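Cokdale winter parcel scheme to open for applications in November

Residents of Cokdale and the surrounding villages will be able to apply for a winter household parcel from November, following a decision by the district council to extend the scheme for a second year.

The council has set aside funding for 800 parcels, an increase of 200 on last winter. Each parcel will contain dried and tinned food, a blanket, basic toiletries and a printed guide to heating support. Households with a child under five may also request a supplementary pack.

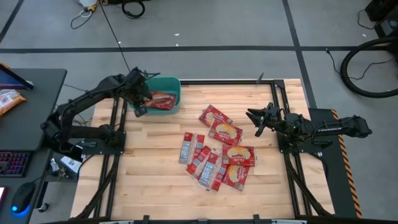

Applications may be made online, by telephone or in person at the Nerneck Road library. Applicants will be asked to give their address, the number of people living in the household and details of any dietary needs. Proof of income will not be required at the time of application, although the council reserves the right to request further information where more than one parcel is sought for the same address.

Parcels will be supplied under contract by Hrytsenko Wholesale, which was appointed in August after a tender process. Delivery to homes within the town boundary will be carried out between 9am and 4pm. Residents of outlying villages may choose between delivery and collection from the Vesitz Hall, where parking is available at the rear of the building.

The scheme was introduced last year in response to higher fuel and food costs. A review presented to the council in June found that demand had been greatest in the two weeks before Christmas, and that a number of older residents had found the online form difficult to complete. The form has been shortened as a result, and a large-print paper version can now be obtained from the library or by post.

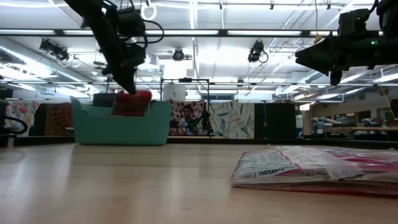
The council has also agreed to keep 30 parcels in reserve for emergency use in January and February. These will be issued on referral from a doctor, school or housing officer and cannot be applied for directly.

Businesses and community groups wishing to contribute to the scheme are asked to contact the council's welfare team before the end of October. Donated goods must be new, unopened and clearly labelled. Fresh or frozen food cannot be accepted.

Applications will close in mid-December or when all parcels have been allocated, whichever is sooner. Applicants will be notified of the outcome by letter or text message.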